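Offline file box for a one-day event -- how much paper do people need?
Zasley forum > Running local networks > Events

lurnthorpe_hall
We're putting up a local network for the Lurnthorpe open day in October. No internet, one box, chat page and a shared folder. Last time I wrote a 6 page handout and printed 70 copies. Most were left on the chairs. Is anyone using something shorter?

Oltmanns
One side of paper. Network name, the address to type, what to do if the page doesn't load. Everything else goes on the start page of the box.

kettleday
Disagree with Oltmanns. If the start page doesn't load, all your help is behind it. Phones drop a network with no internet and people don't know why. I keep a two-page sheet at the desk.

Oltmanns
That's what the third line on my sheet is for. Turn off mobile data, reconnect. It fits.

Vratislav Vávra
We used Tolter on the box and left uploads open to all. Set a size limit first. One visitor put up a 500 MB video and the chat page crawled until we removed it.

lurnthorpe_hall
Did you limit it per file or for the whole folder?

Vratislav Vávra
Per file. Whole folder would have locked out the people who came after lunch.

kettleday
Also write separate notes for whoever sets up the box. Mixing those with the visitor sheet is how you got to 6 pages.

Oltmanns
Agree on that one.

pell_m
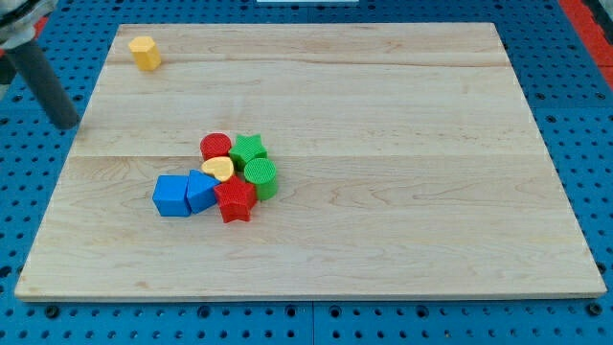

Shape blocks on the maple board, blue surface underneath

pell_m
On the sheet, I'd go with one side, but in large type. My first one was too small to read in a dim hall.

lurnthorpe_hall
OK, one side, large type, setup notes kept separate. I'll post the draft in this thread before it goes to print. Still undecided on the file limit.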